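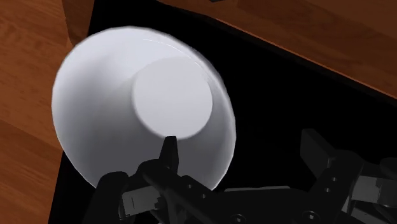

Brarnetport, 27 January 2024

URKCOMBE SOUP SUPPER RETURNS, WITH MORE CHAIRS

The Urkcombe Soup Supper will be back at the Palomino Rooms in September, after a year off in which the town was left to make its own soup.

Tickets cost £2, the same as last time, and include bread. There are 80 places at each sitting, up from 42, following complaints from people who ate their leek and potato standing next to the coats.

Cooks who would like to enter a soup should write to the organisers before Easter. Chilled soups are allowed again. The rule against croutons bigger than the spoon stays, and will be enforced.

"We had 576 replies to our survey, and most of them were about the chairs," said Edeltraud Steiner, who runs the supper. "One was about parking. I have read it several times and I still don't know whose side it is on."

Local bakery Selen will supply the bread – white, brown and the one with seeds that gets everywhere.

Diners are asked to bring their own spoon. The organisers lost a good many last time and would quite like them back, no questions asked.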